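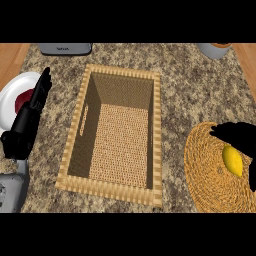

"Tell it the lemon goes in the basket," Ivana said, like I hadn't been telling it that since lunch.

I typed it again anyway. On my laptop Pirko sat there with both black hands over the granite, looking very elegant and very stupid. I'd named the sim kitchen Kasley, after the street I grew up on, and I'd spent way too long on the countertop (every fleck in that stone is my fault). The real Pirko was behind us on the workbench with one arm on and one arm in a shoebox, waiting for me to prove I could be trusted with the rest of it.

"Run 27," I said, and hit the key.

The right hand came down, closed, lifted, and the lemon shot straight up through the ceiling and kept going. I watched the height readout pass 3000 and turned it off.

"Friction?" said Ivana.

"Or the fingers are overlapping the peel and the solver's panicking."

"So friction."

I love Ivana. She has been sharing this garage with me for two years and she builds guitars, and she has an opinion about my contact solver every single night. The awful thing is how often she's close!

My phone buzzed. Benjamín wanted to know if Pirko would be ready for his mother's birthday, because he had told her, he'd already told her, that a robot was going to hand her a lemon for her tea. I put the phone face down on a pile of sandpaper.

"He told his mother," I said.

"Everybody told his mother. I told his mother." She pulled a stool over and leaned in until her hair was in my way. "Why's it grabbing so hard? You wouldn't grab a lemon like that. You'd grab a guy's collar like that."

So I opened the grip file, mostly to show her she was wrong, and there it was, a 13 where I'd meant to put a 2. I must have left it from the week I was testing with the wrench. I didn't say anything. I fixed it and reset the kitchen and the lemon popped back onto its woven mat, shiny as anything.

"What'd you change?"

"Friction," I said.

She laughed so hard she had to hold on to the bench, and the arm in the shoebox rattled. I typed the line in one more time. Lemon, basket. The right hand started to move.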